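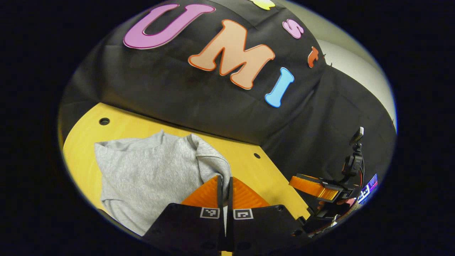 Ticket 394: Gray quarter-zip won't hold a fold, and the black cloth keeps creeping
Status: open, waiting on one more wash
Product: Sotlow quarter-zip sweatshirt, heather gray
Opened: Monday, July 13, 2020
Shop: Dengate

Hi again! Me from the Dengate shop. I've got two problems on one table, so I'm putting them in one ticket, and if you need to split them go right ahead.

First one is the sweatshirt. I fold it the way the Skivine folding card says to, sleeves in, bottom up, collar showing on top, and it looks great for as long as I'm standing there. Then I come back after lunch and the collar has popped up and one side has slid out. I've been folding sweatshirts for years and this is the only style that does it to me. The crewnecks from the same order behave perfectly.

Second one is the black fabric behind it with the foam letters on. It's draped over a raised bit at the back and it comes down onto the yellow table. Every few days it has crept forward, and the letters tip over with the folds. The U leans, the I is on a slant, and the small s and t end up wherever they feel like. The letters themselves are fine and I'd like to keep them, they're cheerful and people like them.

What I've tried so far

Try 1. Folded it on the display table, following the card. Collar popped up. The zipper pull end wants to stand, and it takes the front panel with it.

Try 2. Same fold but with the zipper closed all the way before starting. Better! It stayed flat for most of a morning. Then somebody picked it up to look at the size and put it back their own way (fair enough, it's a shop) and I couldn't tell whether it would have lasted.

Try 3. Put a sheet of card inside, cut to the size on your sheet. The front looked lovely and crisp. The bottom band is ribbed and pulls in though, so the lower part of the stack bulged and the one on top of it slid off. I took the card back out.

Try 4. Rolled it. No complaints about how it sat, but you can't see the collar and that's the whole selling point of a quarter-zip. Also my stack of rolls wandered across the table when the door opened. Not doing that again.

Try 5. Moved the work to the round table and started over from a heap, to see where the fabric fights back. I think this is where I got somewhere. The sleeves were the trouble. I'd been folding each sleeve straight in from the shoulder with the cuff pointing down, and the cuff was landing right on top of the ribbed waistband. Two thick bits on top of each other, so of course it won't lie down.

Try 6. Turned the cuffs up so they stop short of the waistband. Held overnight. I was so pleased I did the whole pile, and then the large ones came undone again while the mediums stayed put. So I'm half fixed, which is a funny place to be.
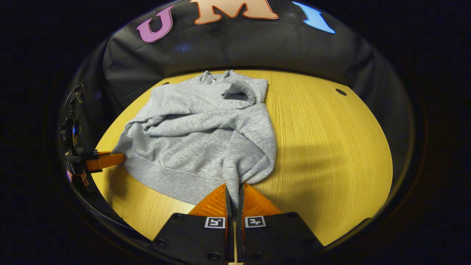 Should the zipper be open or closed before I start folding?

Closed, all the way to the top, with the collar smoothed flat before you touch the sleeves. If it's left open, the two sides of the collar shift against each other and the front never lines up. You can open it an inch or two once the sweatshirt is folded and in place.

That was the reply I got from the Skivine desk, pasted in so it's all in one spot. I've been doing it that way since, and it does help, mostly with the mediums. They also asked me for some details, so:

Fabric weight on the order sheet is 300 gsm. The crewnecks are listed the same, so I don't think weight is the difference.

Washed before display? The mediums were, the larges weren't. I hadn't put that together until you asked. The larges still have that slippery new feel on the outside and the mediums have lost it.

Softener? None in the mediums. I'd like to hear whether that matters before I run the larges through.

Order size was 500 pieces across all the shops, and the Mazandarani Street shop got theirs from the same order. I called over and they hang theirs, so they've had no trouble and no useful tips either.

Now the cloth. You suggested tightening it at the back, and I did, and it was worse - the drape went flat in the middle and the letters stuck out at odd angles. So I let it loose again and tucked the back edge under the raised part, with the weight of it holding the fabric. It has moved a little since then, though much less than before. The strip I bought is 29 inches and doesn't reach the whole way along, so one end is still only tucked by hand. I'll get a longer one when I'm next at the hardware store.

Please don't send replacement letters. You offered, and it's very kind, but these are good ones and the big orange-edged M is my favorite thing on the table.

Next steps on my side: wash one large, no softener, dry it flat, fold it cuffs up with the zipper closed, and leave it at the bottom of the stack where fewer hands get to it. If it holds for two days I'll wash the others and you can close the sweatshirt half. Leave the cloth half open until I've got the longer strip, please.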